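Metal bins for block storage – too loud?

emcombe_mom
I gave up on cloth baskets and put the blocks in a gray metal bin with sloped sides. Cost me 2 bucks at a yard sale. The red and green ones are in there now and I love how easy they are to grab.
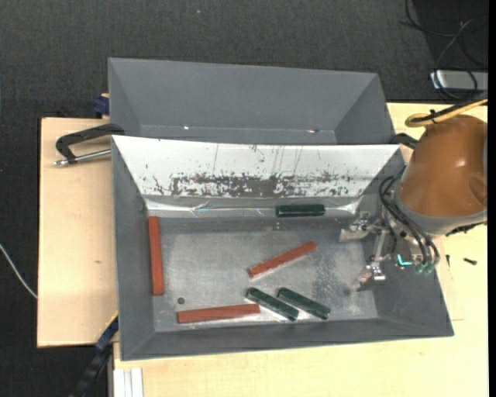 Donal Ó Gríofa
Sloped sides are great until someone dumps in 100 blocks at 6 a.m. I went back to canvas and I'm not sorry.

emcombe_mom
Ha, fair! I might try felt on the bottom.

Ayantu Feyisa
Skip the felt – it holds crumbs. A cut-up yoga mat worked for us, and it rinses off in the sink.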